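Last updated: Wednesday, August 30, 2023

Linen notes: folding and bed changes at Drinusgate

The revised linen procedure applies to all guest rooms at Drinusgate and Ristness from the start of next month. It replaces the July sheet, which gave separate instructions for each house and left towels out altogether. Henrike Engelhardt has merged the two versions, and a printed copy will be kept in each linen cupboard.

Towels are now folded on the made bed. The folding table on the upper landing at Drinusgate has been removed to clear the passage, and the one at Ristness will go when the new shelving is fitted. Spread the comforter first and pull it square to the mattress. Fold each towel in half lengthways, smooth it from the centre outwards, then fold it in half twice more. The finished stack should stand no higher than 20 cm on the shelf.

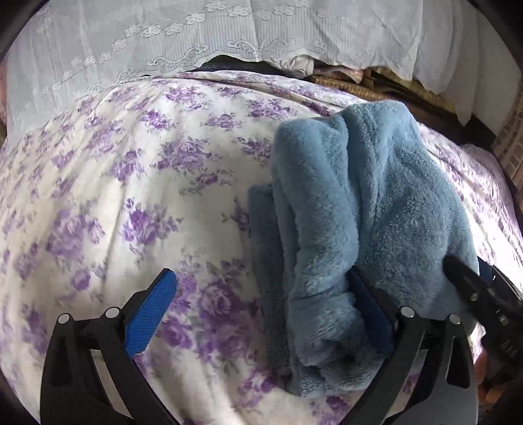 Fleece towels need more care than cotton ones. The pile traps air, so a fold that has not been pressed flat will lift again, and the error is carried into every later fold. A light-blue one bunched up on the rose-print comforter, with a thick roll along its left edge and a crease down the middle, should be opened out fully and started again. Pressing down on the mound only sets the crease. Wash fleece at low heat with the spin no higher than 800 rpm, and do not use softener — it flattens the pile.

Lace curtains are washed separately, in a net bag, and rehung damp. Check the lower hem for pulled threads before washing. Damaged pieces go to Shahzad Durrani with the room number pinned to the hem. Repairs take nine days, and two spare pairs are held at Ristness for use in the meantime.

Corrections to the printed sheet should reach Henrike before it is laminated.

You are receiving this newsletter as a member of the housekeeping list. To unsubscribe, use the link in your email.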